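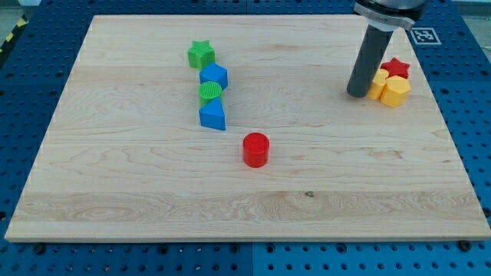
Florkus Teaching Kit

Tabletop set for showing a robot arm a task by hand or by remote control

The Florkus kit is made for laboratories, colleges and small workshops that want to record demonstrations on a robot arm they already have. It contains the hand controller, the clip-on guiding handle, the recording software and a set of plastic shape blocks for the first exercises. The arm is not included. If you do not own one yet, please write to us before ordering, so we can tell you which arms we have tested.

Two ways to teach

Guiding by hand. The handle is fixed to the wrist of the arm and you move the arm with your own hand through the task. This is the easiest way for a beginner, and most people make a usable recording on their first day. Your arm must have a free-drive mode. Please keep your fingers on the handle and not on the tool, otherwise the force readings are disturbed.

Remote control. The operator sits beside the bench, or in the next room with the camera picture, and moves the hand controller. The arm follows the movement at a scale which you choose in the settings. At the small scale, a wide movement of the hand becomes a short movement of the tool, and this helps very much when the tip must go down between blocks that are touching. The controller has a dead-man button under the index finger. When it is released, the arm stops and holds its position.

You can change between the two ways during one project. The recordings are stored in the same format, with a label that says how they were made.

The block exercises

The block set has stars, cubes, cylinders, triangular prisms and hexagonal prisms, in red, blue, green and yellow. The printed guide has 21 exercises. They begin with pushing one cylinder to a free place on the board. Later ones ask the operator to separate a group, to make a line, or to bring all blocks of one color to one corner.

We recommend to do the pushing exercises with a plain rod tool before you mount any fingers. With a rod there is no opening and closing to learn, and the operator thinks only about where the tip is and in which direction it goes. The cylinders are more difficult than they look, they roll away when they fall on the side. The stars turn when they are pushed on one point – this is useful for some exercises and annoying for others.

Any flat board can be used as the work surface. Wood is good for us, and a visible grain makes no trouble for the tracking. Please avoid glass and polished metal. The board must not move while you record, so fix it to the bench or put a rubber mat under it.

Markers and calibration

The kit comes with printed square markers. Put at least one on the bench, outside the board, where the camera can always see it and the arm does not cover it. Calibration takes 60 seconds when the light is steady. Repeat it every time the camera or the bench was touched.

Recording software

The software is called Ulska and runs on a normal desktop computer. It saves the camera picture, the joint positions and the controller movement with one common clock. After every demonstration you can keep it, delete it or write a short note. A bad start can be cut away later without recording again. The standard license stores up to 3,000 demonstrations in one project. For larger projects please ask for the Bulov license, it has no limit and allows several benches to write in the same project.

What is in the box

Hand controller with cable
Guiding handle with clamp
Rod tool with rounded tip
Set of shape blocks
Printed markers
Exercise guide (English)
License key for Ulska, standard

Technical data

Handle clamp: fits wrists up to 82 mm diameter
Controller connection: USB
Power: from the computer, no extra supply needed
Suitable for: indoor use only

Delivery and service

Orders are packed and sent by our partner Stefanou. Replacement blocks can be ordered one by one, please give shape and color. If the controller has a fault, do not open it – send us the serial number and a short description, and we will answer with the return address.

Page last changed: Tuesday, February 23, 2021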